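Farnau's Old Computers Get a Second Life at the Umis Street Library

January 30, 2024

If you've been by the Umis Street library lately and wondered why the back room has been so noisy, I have your answer! The computer give-back program is up and running again, and I spent a good part of last week hanging around there with a notebook and way too much coffee.

Quick background for anyone new in town. The program takes in old desktop computers from offices and homes, gets them cleaned up and checked, and hands them over to people in Farnau who need one. Kids doing homework, folks looking for work, a couple of retirees who want to see their grandkids on a screen bigger than a phone. There's no charge, and you don't have to prove anything. You fill out a one-page form at the front desk and you wait your turn.

The wait has been the sore spot. When I wrote about this back in September, the list had 57 names on it and the whole thing was on hold because the old space on Hirose Avenue had a leaking roof. Well, the list is down to 39 now, and Yolanda Escobar, who runs the program, thinks it will keep shrinking through the spring.

"We lost the whole fall to that roof," she told me. "I'm still a little mad about it, if you want to know."

I did want to know, and I don't blame her one bit.

What got things moving was a big drop-off from Grustico, the kitchen supply company out by the highway. They replaced their office computers over the holidays and sent the old ones over – 130 of them, which is more than the program usually sees in a year. Yolanda said the truck pulled up early and they had towers stacked in the hallway all the way to the restrooms. Most are plain black or gray desktops, nothing fancy, but they're plenty for email and school work.

I've never been brave enough to take the side off my own computer (I have this idea that it'll never go back on), so it was fun to get a look at the inside of one. A green board covered in little parts, a power supply in its own corner, and a whole lot less mystery than I had expected.

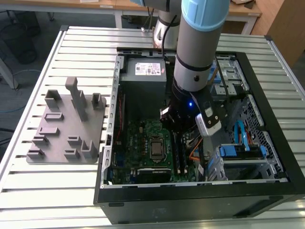 What they can use, and what they can't

Please read this part before you load up your car! Haruto Kuroda handles the donations, and he was very nice about it, but I could tell he's had to carry a few too many dead printers out to the recycling bin.

They want desktop computers, complete if possible. Missing the hard drive is fine, and a lot of offices pull those before giving anything away. Keyboards and mice are welcome as long as the keys are all there. Flat monitors, yes. Big old tube monitors, no, and that goes for the one that "still works great." Printers, fax machines and anything with a cracked case should go to the county drop-off instead.

Laptops are a maybe. Haruto asks that you call the library first, and that you bring the charger with it. He has a drawer full of chargers that fit nothing and a shelf full of laptops with no chargers, and he'd like both of those to stop growing.

If there's anything personal on your computer, wipe it before you bring it in. The program wipes every drive again, but I'd still do it myself. If you don't know how, Kenta Murakami holds a help table on Thursday evenings and will walk you through it. He's patient. I tested this by asking him the same question three times.

Kenta also told me that power supplies are one of the parts people ask him about most – is it safe to open one up and clean it? His answer is no, leave it closed, and if it's making a bad noise get a different one. Dust on the rest of the machine is another story, and he says a can of air and a little care will take care of most of it.

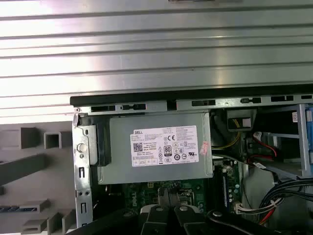
The other thing I kept hearing about was screws. Every company seems to have its own idea of what size they should be, and the good ones roll under the radiator. If you have a coffee can of small computer screws in the garage, Kenta would be thrilled to take it off your hands.

As for who gets the next batch, the program goes strictly by the date on your form. The only exception is for students, who can be moved up if a teacher sends a note. Bienvenido Lumanlan, who teaches math at the middle school, has sent in 8 of those notes this winter. He told me one of his students had been typing up a history paper on her mother's phone, all of it, footnotes too. She picked up her computer on Saturday.

There was some talk at the last town meeting about whether the library should keep giving up the back room, which used to be where the quilting group met. Jirayu Rojanasak from the library board said the quilters have the upstairs room through the end of June and that the board will look at it again then. A few of the quilters I talked to like it better up there anyway (better light), but they'd like somebody to fix the elevator.

Forms are at the front desk whenever the library is open. Drop-offs are Tuesday through Friday afternoons, at the side door by the bike rack. Ring the bell and give them a minute – it's a long hallway.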